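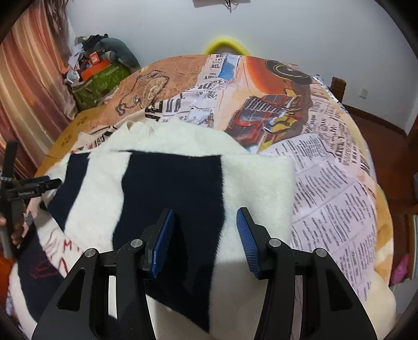
Netden Forums > Grippers and Hands > Faults and Near Misses

Width reading 11 mm out, arm nipped my thumb on playback

gconneely
Original poster
Hi all, long-time reader, first proper post in this section. I'm Gearóid Conneely. I've been doing clothes folding with a pair of hand-held Ukberg grippers and playing the results back on a Woltby arm, and I have had the best few months of tinkering of my life. I mean it, the first time the arm folded a tea towel I rang my mother.

So, the fault. I had almost 200 folds recorded on the bed, all jumpers and towels, and everything was going nicely until I started on the stripy one you can see up top. The first few folds played back fine. Then the arm began gripping far too hard. It would come down over the knit at the right spot, close, and carry on closing well after it had hold of the cloth. One go it pulled a loop clean out of the hem.

I stupidly reached in to free it with the arm still live, and the fingers shut on the side of my thumb. No blood, just a black nail and some language. The motor didn't back off until I hit the stop.

When I looked at the logs, the right-hand gripper says it is 11 mm narrower than it is. With the pads wide apart by eye, the number says they're much closer together. The left-hand one is spot on. Same firmware, bought together.

Has anyone seen this? And is it the gripper or me?

marrowfat
Ooh, lovely fault. Well, sorry about the thumb, but lovely fault.

First question: is it 11 mm out at every width, or does it grow as you open? If it's the same all the way, something has slipped round on its shaft. If it grows, your scale is wrong, and that's a settings problem.

gconneely
Same all the way! I checked it with drill bits between the pads, small, medium and large. Out by the same amount each time. I was very pleased with my drill bits.

tillyhook
It'll be fluff. I folded a mohair cardigan for a fortnight and had to pick out the linkage with tweezers every evening. Those pins at the joints are out in the open and a fluffy knit sheds straight into them. Clean it before you take anything apart.

marrowfat
Fluff would make it stiff, or stop it closing the last bit. I don't see how fluff gives you a steady offset with the fingers moving freely. My money is on the magnet. On the Ukberg the little sensor magnet sits in the end of one shaft with a dab of glue, and if that dab lets go the magnet turns and stays turned.

tillyhook
It could be packed in behind the arm so it never gets back to zero when he starts up. Mine zeroes itself fully closed. If there's a wad in there when it zeroes, every number afterwards is wrong by the size of the wad.

marrowfat
Hmm. All right, that would do it on yours. Wouldn't it push the numbers that way too? Closed on a wad, calls it zero, then reads narrow for the rest of the session. Annoyingly that fits.

gconneely
I love this forum. Both ideas make sense and I want both to be true.

I've put a shot from later in the same lot of folds below, in case anyone spots something in the linkage that I can't. 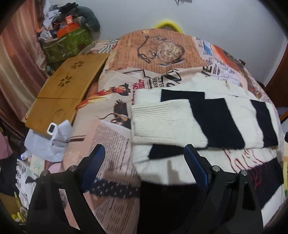 Going in on the stripy jumper, one finger either side.

gconneely
My notes have this run down as number 523 (the numbering includes all the duds and the ones where the phone rang). It is one of the bad ones. Logged width at this point is far too small for what your eyes tell you.

dunnock_dan
Nothing jumps out at me in the linkage, but you'd never see a turned magnet from that side anyway.

Can I be the boring one and ask about the safety side? You have an arm that will squeeze to whatever width it's told and doesn't care what is in the way. The bad reading is the smaller half of your problem. Where's the force limit?

gconneely
Set to the default, which I now know is "very strong".

dunnock_dan
Turn it right down for knitwear. On my Woltby I run the gripper current as low as it will go and still lift a damp bath towel. And please, stop button in your other hand before you reach in. Every time. I've got a dent in a fingernail that says the same thing.

tillyhook
I don't agree that the reading is the smaller half. If the numbers are bad then everything he trains on them is bad, and he'll be chasing a mystery all through April. A force limit just hides it. The arm would have been squeezing wrong very gently and he'd never have noticed.

dunnock_dan
I would rather it squeezed wrong very gently than took a thumb. Fix both, by all means. But if there's only time for one before supper, it's the limit.

tillyhook
Fine, we can both be right before supper.

gconneely
Update, and it's a good one! I took the back off the right-hand gripper last night at the kitchen table.

There was fluff. A fair bit of it, white, in the corner behind the arm. Tilly, I cheered. I cleaned it all out, put it back together, zeroed it closed, and the error dropped to... 9 mm.

So I took it apart again, and the magnet turns if you push it with a cocktail stick. It shouldn't turn at all. Marrowfat, I cheered again, slightly less loudly as it was past midnight.

marrowfat
HA. Both! I have never been so happy to be mostly right.

tillyhook
I will take my 2 mm and frame it.

gconneely
Magnet is now back in with a proper drop of epoxy, lined up against the left-hand one. I left it overnight and zeroed it this morning. Drill bit test: small, medium and large all read true. Force limit is down to where the arm can just hold a jumper by the cuff, and if I put a wooden spoon between the fingers it stops and sulks. I am delighted with the sulking.

What do I do about the folds I've already recorded, though? Can I add the offset back on?

marrowfat
If you know exactly when it slipped, yes. Do you?

gconneely
Not to the minute. Somewhere in the stripy jumper session. It may have crept.

marrowfat
Then bin the session, I'm afraid. If it crept, you'd be adding a guess to every fold.

dunnock_dan
I'd keep the video and only throw away the widths. You can work the opening out again from the pictures. The blue pads are in view the whole time and they stand out well against a black and white knit. The Tripathi script in the downloads section does this, it looks for the pad colour and measures the gap.

marrowfat
It does, but it gets muddled when cloth covers a pad, and with a thick jumper that's half the fold. Try it on a handful and compare with the left-hand gripper's log, where you know the answer.

gconneely
Now that is a cracking idea. I've got the whole evening free and a pot of tea on. I'll run it on the left one first and post the numbers whatever they look like.

Also, does anyone have a good way of getting mohair-ish fluff out of a pivot without taking the pin out? The tweezers keep pinging off.

tillyhook
Interdental brushes, the smallest size. Go in dry, and twist as you pull out.

dunnock_dan
Seconded on the brushes. And turn the arm off first, Gearóid.

gconneely
It is off. It's off at the wall!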